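Handout 9: Teach-and-Replay Assembly in an Open Case
Robotic Manipulation Lab
Revised 31 Jul 2023

Read before the lab session. Bring the completed frame worksheet from Handout 8.

1. Scope

The exercise covers motion in and near a desktop computer case lying on its side. Groups program approach, grasp, transfer and release as separate routines, then join them. Cabling and fasteners are not part of the exercise. Powering the computer is not part of it either.

Parts are picked from the Palier fixture, which has a recess or slot for each part type. The fixture model is in the course folder. Do not scale it before printing.

2. Frames

Three frames are used.

Base frame B. Fixed to the robot base. Do not edit.
Fixture frame F. Origin at one corner of the fixture plate, z up.
Case frame C. Origin at one corner of the motherboard, x along the long board edge, z out of the case.

F and C are each taught by touching three points: origin, a point on x, a point on the xy plane. Keep the first two points at least 200 mm apart in C. A short baseline turns a small touch error into a large angle error at the far end of the board. F has a shorter baseline, so touch each point twice and average.

All grasp poses are stored in F. All release poses are stored in C. A pose stored in B is marked as an error even if it runs correctly, since it will fail as soon as the case is shifted.

3. Approach and clearance

Every move toward a part ends with a straight segment along the tool axis. Begin that segment at the pre-grasp pose, above the tallest thing near the part. On the fixture this is the tall post, so the height of the part itself is not a safe guide. In the case, check the walls and the drive cage against the wrist housing as well as the fingers.

Transfers between F and C go through one shared waypoint. The planner (Jesov, version on the lab machines) will often find a shorter path that passes low over the case edge. Turn off path shortening for the transfer segment.

4. Camera views

The fixture and the case are viewed by a wrist camera and by a second camera at the workspace.

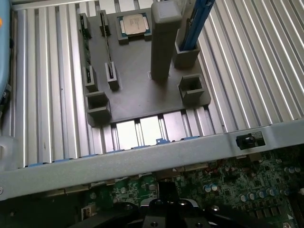
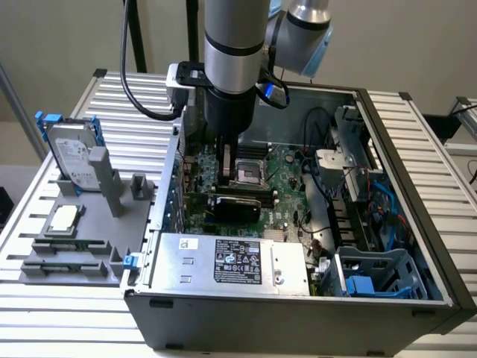

CPU in its cradle on the fixture, from the wrist; arm reaching down into the case, from the second camera.

Use the wrist view for the last part of the approach, when the lateral offset between fingers and part matters. Use the workspace view for tilt and for clearance at the wrist. Neither view alone gives a reliable height. Bright reflections from ridged aluminum can be picked up as edges by the detector, so mask the table region before running edge detection. The mask is defined in F and must be redrawn if F is retaught.

Nesrin Coşkun has asked for a note of disagreement to be kept in this section. In her view the wrist camera should be left out of the first half of the exercise entirely, as groups that have it on from the start tend to correct a badly taught frame by eye and never find the touch error. She would have them replay from taught frames only, write down the miss at each release pose, and turn the camera on after that. Groups may follow either order. State which one in the report.

5. Grasp settings

Processor: grip on two opposite edges, low force, lift straight up. Do not touch the contacts.
Memory modules: grip near the middle of the long edge. Check tilt before the transfer.
Hard drive: grip on the broad faces, slow speed throughout.

Force and width values go in the Piras settings file, one line per part. Leave the default line in place. If it is deleted, the controller falls back to full force.

6. Logging

The Vurkley logger writes one row per sample: time, joint angles, gripper width, routine name. Start it before the first move from home and stop it after the return to home. Check the row count at the end of each run. The supplied test motion gives 361 rows. A lower count means samples were dropped, and the run must be repeated.

Name files by group number, part and attempt number. No spaces.

7. Report

Maximum four pages, plus the settings file and logs. Include:

Taught points for F and C, with repeat touches
One table of release errors in C, in mm
One failed attempt, with the log rows where it went wrong
Order of camera use (section 4)

The report and demonstration together carry 91 points. The remaining 9 are for the frame worksheet, returned with the report.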